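I bought the Piswood table in May, when I finally admitted that a folding card table with one bad hinge was no way to run a craft room. I wanted something white, plain, rectangular, with legs thin enough that I could stop barking my shins on things. The Piswood is all of that! It doesn't have a drawer, a shelf or anywhere to hide your mess, so if you want storage, look elsewhere (I looked hard at the Bundel, which has a drawer, but the drawer stuck in the store and I'm not paying to be annoyed).

Putting it together took me one evening and most of a podcast. The legs go on from below, so flip the top onto a blanket first, and don't tighten any of them until all four are in. I did tighten the first one, of course, and spent the next ten minutes undoing it. The little wrench that comes with it is awful. Use your own.

My favorite thing is being able to stand it out in the middle of the room and walk all the way around it. I used to have everything shoved up against the wall, and cutting a long piece of paper meant leaning over like I was trying to see down a well. The trade-off is power. Once your table is away from the wall, your cords have to go somewhere, and for me that's the floor, with a couple of power strips. If you're getting one, budget for longer cords than you think.

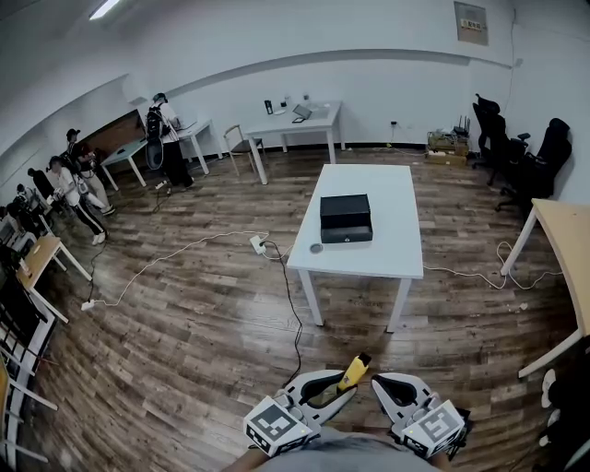

Teodoro Esquivel wrote in to say he's had the same table longer than I have and that I'm being too nice about the finish. His picked up a gray ring under a paint can and he's tried everything on it short of sandpaper. He also thinks the cords are a bigger deal than I let on, and he ended up taping his down after the second time he tripped.

Fair enough on both! I haven't had a ring yet, but I'm pretty careful with paint, and I'll admit the white shows every pencil smudge. A damp cloth gets mine off if I catch it the same day. Glue I scrape with an old library card.

Wobble: a tiny bit if you really lean on a corner, and nothing when I'm just cutting or wrapping. I wouldn't clamp a sewing machine to it. For that I'd go with the Daltthorpe, which my sister has, and which weighs as much as a pony.

Four stars from me, and I'd buy it again.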